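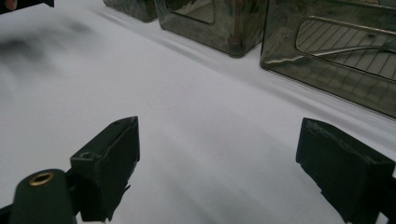
4. The Drift of the Miscellaneous Container

4.1 Labels and what they were asked to do

The previous section dealt with how the households in Fistport bought their containers. This one deals with what became of the containers afterward, a subject on which the shops are silent and the participants could hardly be stopped.

Of the 132 households that agreed to keep a storage diary, most began with a scheme. The schemes were good. They had been thought about, sometimes over a weekend, and a few came with a diagram. The most common was a set of matching containers on one shelf, each given a single category: batteries, mail, medicine, school things, "cables." We put the last of these in quotation marks because it appeared in the diaries that way, and the participants seem to have known even then that they were on thin ice.

A label in this setting has two jobs. It tells the person looking for something where to look, and it tells the person holding something where to put it down. Work on filing in offices has mostly been concerned with the first job. Our diaries suggest that at home the second does more of the damage. A person looking for a battery is motivated and will open several containers. A person holding a battery, with a pot boiling over in the next room, will open the nearest one. One entry, written at 6:40 in the evening, reads in full: "Put scissors with the vitamins. Will move." The scissors come up again in later entries by the same hand and are always with the vitamins.

We call the result drift. A container has drifted when its owner, asked what it is for, gives an answer that no longer matches what is written on it. Drift is different from mess. Several of the most drifted containers we were shown were very tidy, and one had been arranged by color.

4.2 Timing

The diaries ran for 18 months, which was longer than the households had been led to hope. By the end, 60 percent of the labeled containers had drifted. The losses were uneven. Medicine held up well, as did anything kept for a pet. Mail drifted fast and in one direction, turning by stages into a place for things that had arrived in the same hands as the mail: keys, receipts, a single glove, takeout menus.

Seasonal effects were smaller than expected. We had supposed that October, with school under way and coats back in the hall, would be a bad month. It was a bad month, though only slightly worse than the others, and households blamed it a good deal more than the diaries do. The worst stretch for most of them followed a visit from relatives. Guests put things away out of kindness and by their own lights, and a household may be several weeks finding out what those lights were.

Relabeling was rare. When a container no longer held what it claimed to hold, the usual response was to remember the difference. Participants were quick and exact about this. "The one that says Sewing is tape," a respondent in Dilholm explained, with no sign that she felt anything was owed to the label. Households of two or more adults kept up this kind of shared translation without much trouble, and children appeared to learn it the way they learn irregular verbs. Trouble came when an outsider had to be told over the phone where to find the tape.

4.3 Open containers

Among the containers themselves, one type deserves separate treatment. Open baskets with perforated sides were popular in both the Fistport and Dilholm groups. They are cheap, they stack, and one can see more or less what is inside without touching them. The trade catalog we used to sort container types, published under the name Dridesa, files them under "active storage." We have kept the term out of laziness and some affection.

Our starting assumption was that seeing the contents would slow drift. If a roll of tape can be seen sitting among the batteries, someone will be shamed into moving it. The diaries gave this idea very little support. Open baskets drifted at nearly the same pace as lidded boxes, and in kitchens a little faster. Two explanations came up in the interviews, of which there were 28. The first is that an open basket takes no effort to put things into, and whatever good the view does is spent on that convenience. The second, offered by people who had lived with such baskets for a long time, is that after a month they had stopped seeing them. One man was surprised, during his own interview, by a bicycle pump.

Identical baskets made matters worse. A matching row is pleasing and gives the hand nothing to go by, so that position has to do all the work of a label. Once somebody dusts the shelf and puts the row back in a different order, the scheme is over, although it may be days before anyone is told.

Figure 3. Open storage baskets with perforated sides and handle slots, set side by side.
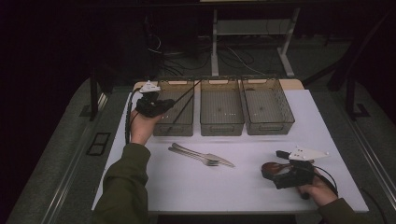 Maribeth Sebastian, reading a draft of this section, objected that we had been unfair to the matching row. In her view the households that swapped their baskets by accident had never had a scheme to lose, only a purchase, and a family that really used the left-hand basket for mail would notice within the hour that the mail was elsewhere. She asked whether we had separated the swaps that were noticed at once from those that were not, and suggested, a little sharply, that we had not.

We had not. On going back through the diaries we found that the objection holds for mail and for medicine, where a swap was usually put right the same day and sometimes with bad language. For the slower categories it does not hold. Batteries, candles, spare bulbs and the contents of "cables" could change places for weeks, and by the time the swap came to light each basket had taken in enough of its neighbor's business that putting the row back in order would have fixed nothing. Most households declared the new arrangement to be the arrangement.

4.4 The container with no label

A final pattern was not one we had planned to study. In the smaller group of diaries collected in Cabanatuan, Janelle Fajardo had added a question to the closing form asking which container the household would be sorriest to lose. We expected medicine, or documents. The answer given most often was the one container that had never been labeled at all.

Every household seemed to own one. It was a drawer, a cookie tin, the top of a refrigerator. It held the things that had been turned away from everywhere else, and diarists could list its contents from memory with an accuracy they did not show for any labeled container in the house. It cannot drift by our definition, having nothing to drift from, and we left it out of the figures in 4.2 for that reason. Some readers may feel this flatters the labels. If the unlabeled container were counted as a success, the average household would be better organized than we have made it sound, and it would owe this mostly to a tin.

The Fistport form did not include the question. We wrote to ask it afterward and received a fair number of replies, several of which had been misplaced for some time before they were mailed.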